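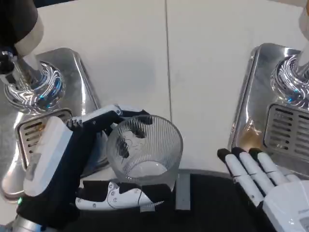 Notes for the Renport talk, second half. Start slow, the first half runs fast.

So what makes a good example? I used to think it was a clean one. You take the task, you do it perfectly 100 times, you hand the pile to the learner and go home. We did that with the first Nasr set and the policy was lovely until anything moved by a finger's width! Look at the tray on the right, with that little pool of amber liquid next to the grate. In the old days I would have thrown that episode out. Now I want it in, because a drinks counter has liquid on it, and the learner had better have seen some.

(Pause. Let them look at the glass for a second.)

Talk about the glass. Clear, ribbed, shiny metal on both sides of it. Cameras hate all of this and I love it. If your examples only ever have a nice matte red cup, you've taught the model about red cups.

The Bullier set, then. 2314 episodes, recorded from October on, 17 operators. Say the operator number twice, it matters more than the big one. People hold a glass differently! Some come in over the rim, some go low around the base, some change their mind halfway, and we keep the change of mind. Those recoveries are the best thing in the whole set.

What we still throw out:
Dropped frames
Operator asked to stop
Labels that don't match the recording

Labels. Two passes, second person never sees the first person's notes. We disagreed on 9 episodes in the pilot, all of them over when a grasp "starts." Ask the room where they would put it, this always gets a good argument going.

Then the Itidbridge question, does it carry over to another counter? Partly. Show the plot, don't read the axes out loud.

If short on time skip the plot and go to the idle hand. One hand resting is data too, keep it.

Water. Questions.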